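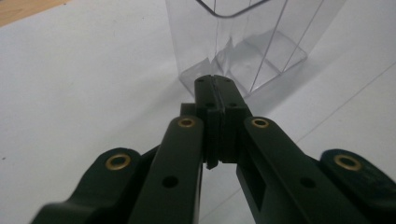
Com que se limpa um chão claro e mate sem ficar baço?
Com água morna, pouco detergente neutro e a esfregona bem torcida.

Fórum Casa e Arrumação > Chãos e superfícies

marlene_falcao
13 Dez 2023
Pus a resposta da praxe lá em cima porque é a que toda a gente dá. Faço isso desde setembro e não estou convencida. Comprei o concentrado da Trultura, 700 ml, que promete "juntas como novas". As minhas continuam cinzentas. Alguém viu diferença com esse tipo de produto?

rodape43
Não vi e não espero ver. Se a junta é cinzenta de fábrica, não há frasco que a ponha branca. De que cor era quando foi para lá morar?

marlene_falcao
Boa pergunta. Não faço ideia, já estava assim.

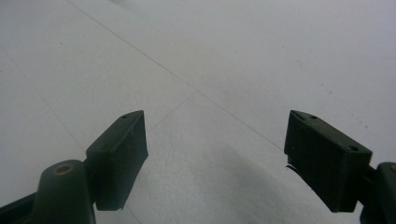

Juntas escuras e umas pintinhas acastanhadas à direita.

Londo
Para mim as juntas estão bem. Preocupava-me mais com as pintas, parece pó ou migalha. Aspirador antes da esfregona, senão anda a espalhar aquilo.

Eglītis
Discordo do Londo. Acastanhado pode ser ferrugem de um pé de móvel, e isso não sai com aspirador. Eu ia com vinagre.

rodape43
Vinagre sem saber de que é feito o chão? Nem pensar. E ferrugem por uma foto é adivinhar. Passe um pano branco seco e veja se vem agarrado.

Eglītis
Uso vinagre em casa há anos e está tudo inteiro.

rodape43
Na sua casa. Ela não tem o seu chão. 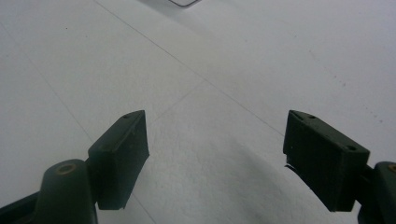 Quanto tempo se espera antes de voltar a pôr os móveis no sítio?
O suficiente para o chão secar por completo, juntas incluídas.

Londo
E a máquina a vapor da Lorkavero, alguém tem? Pedem 400 euros e só leio elogios, o que me deixa de pé atrás.

marlene_falcao
Por esse dinheiro fico com as juntas cinzentas. Vou ao pano branco primeiro e depois digo.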